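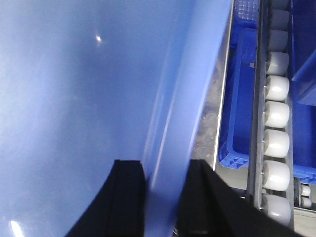

Wrist camera, Tarkden cell: fingers at the edge of the blue container, roller rail to the right

Ticket 116: Agree one rule for where the gripper takes hold of a container
Opened by: Zihan Xiao
Assigned to: Shengli Li
Area: handling rules, Sollia work instructions
Status: open, trial wording in use

Zihan Xiao, 09:10
Our rule sheet says "grip container securely", and that's the whole entry! Every shift has read it its own way. I'd love us to settle on one wording that covers the approach, the hold and the stop, and I think we're close. The attached view is a good one to talk over because you can see the plastic in the gap between the two fingers and both bright spots on the blue wall.

Shengli Li, 09:42
Great one to get written down. First question from me is glare. The vision check at Bugti was finding its edge from brightness alone and it took a shiny patch for the rim more than once. Can we say that the edge has to be found in two views before the fingers close?

Zihan Xiao, 10:05
Yes please. Draft wording:
4.1 Find the edge in two views, taken from different heights. If they disagree, back off and look again.
4.2 Allow 3 tries, then stop and call a person.
4.3 Close at slow speed until contact, then pause 500 ms before lifting.
4.4 No sideways moves below the height of the rollers.

Shengli Li, 11:20
Really like 4.4, that's the one I would have fought for. With a rail of rollers that near, a wide finger swinging right is the move that worries me most. Could 4.2 also say that the count goes back to zero only when a person clears it? At Stedotmont a restart cleared it, so the arm could keep trying all afternoon.

Zihan Xiao, 11:31
Added as 4.2a. Lovely catch.

Shengli Li, 14:15
Ran the draft on the test arm over lunch. The pause in 4.3 makes the log so much easier to read, as contact and lift are now separate lines. One snag: "slow speed" needs a figure or a named setting, or we're back to "securely" again.

Zihan Xiao, 14:28
Fair! I'll point it at the named setting in the cell's speed table and leave the figure there. Keeping this open until the April review so the night shift can add their comments below.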